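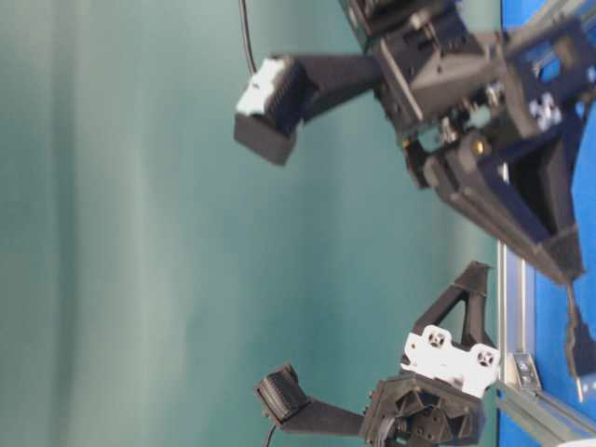
Speaker notes: Restore testing for small offices
Version for 9th May. 15 minutes plus questions.

Opening
Start with the definition. A backup is a copy. A restore is the act of getting a working file or system out of that copy. Most offices under 800 accounts monitor the first and never measure the second. The nightly report says "completed" when the copy job exits without an error. It says nothing on whether the database inside will open.
Ask for hands: who has restored a full server in the past year, on purpose? Wait for it. Don't comment on the result.

Terms
Keep this short. Recovery point is how much recent work you can lose. Recovery time is how long you can be down. The two are set by the business and then tested by IT. If IT sets them alone, the numbers tend to describe what the current equipment can do.
Example from Omutham. The contract with their customers said four hours. The measured restore of the order database was 10 hours, of which the copy itself took less than half. The remainder went on finding the encryption key, rebuilding a service account and waiting for an index to finish. None of those steps was in the written plan.

Three levels of test
Level one is a single file. Pick it at random, restore it to a separate folder, open it, compare the checksum. Do this monthly. It takes minutes and catches expired credentials and silent exclusions.
Level two is one application. Restore the database and the application server to an isolated network, log in as an ordinary user, run a report you already have a printed copy of. Quarterly.
Level three is the whole site, or as near as you can get. Once a year. Time it from the phone call, not from the moment the job starts.
Slow down on isolation. A restored mail server that can reach the internet will try to send whatever was in its queue. A restored scheduler will run its jobs. Block outbound traffic before power-on.

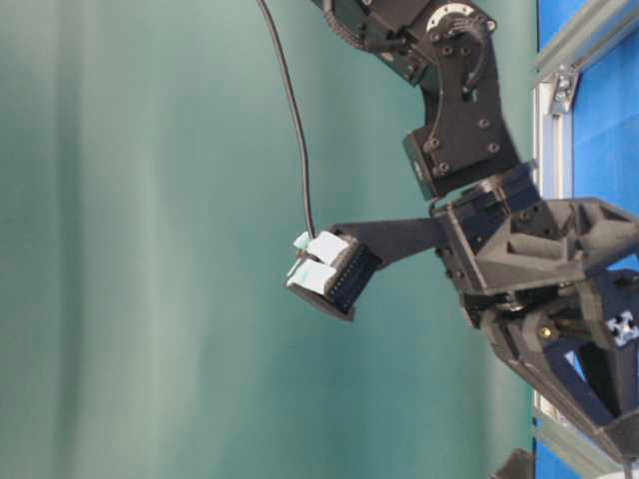 Tsion Abera objected to the quarterly figure when these notes went round, on the grounds that an office with one technician will skip level two by the second quarter and then stop recording it. Her suggestion is twice a year with a fixed owner and a written result. I have left quarterly on the slide, but say this aloud. A test that happens twice is worth more than one scheduled four times.

What to write down
Start time and end time for each step. Who did it. Which copy was used, with its date. What had to be looked up. What had to be asked of someone outside the room. The last two are the useful ones, and people leave them off.
Gatchalian keeps this as a one-page form, stored on paper next to the key envelope. Paper is a reasonable choice here — the wiki is usually on one of the servers being restored.

Common failures
Go through these quickly, one sentence each.
The backup account's password was rotated and the job fell back to a cached copy.
A new volume was added and nobody added it to the selection list.
The license server is itself a dependency and comes up last.
The offsite copy is fine, but the line is too slow to pull it back. Do the division on the slide: size over measured speed, not advertised speed.
Retention is shorter than the time it takes to notice damage. If corruption is found after 5 weeks and you keep four, every copy is bad.
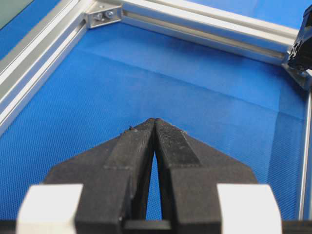

Does any of this apply if everything is hosted? Kelechi Amadi sent that in ahead of time, and it will come up from the floor as well. Answer: yes, with changes. The provider protects its own platform against its own faults. A user who deletes a shared folder, or a sync client that overwrites it, is normally your problem once the recycle period ends. Export something, restore it into a test account, check the permissions. Permissions are often lost even when the files come back.

Costs
At Zotlow the level two test takes one technician most of a day, plus a spare machine. Put it in the budget as a line of its own. If it is folded into general maintenance it will be the first thing dropped in a busy month.
Point out that spare hardware need not match production. You want to know if the data is sound and the steps are complete. Speed can be scaled from the measured run, with care, if the disks are of the same type.

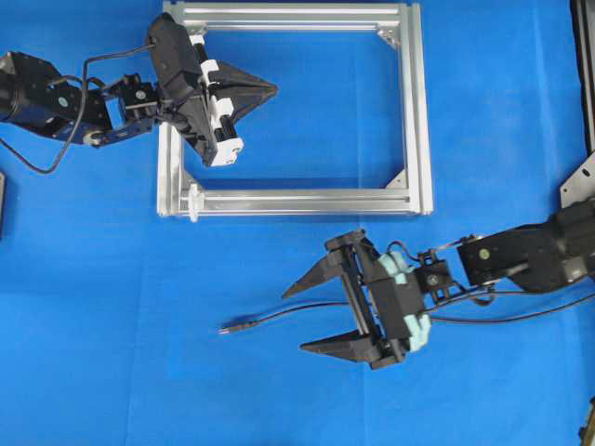

Scaling does not work across storage types, so if the spare machine has spinning disks and production does not, report the time as an upper bound and leave it there.

Close
Leave the form on screen. Ask each person to pick one file tonight and restore it. Copies of the form are with Crisanto Buenaventura at the side table. Questions until the room is needed.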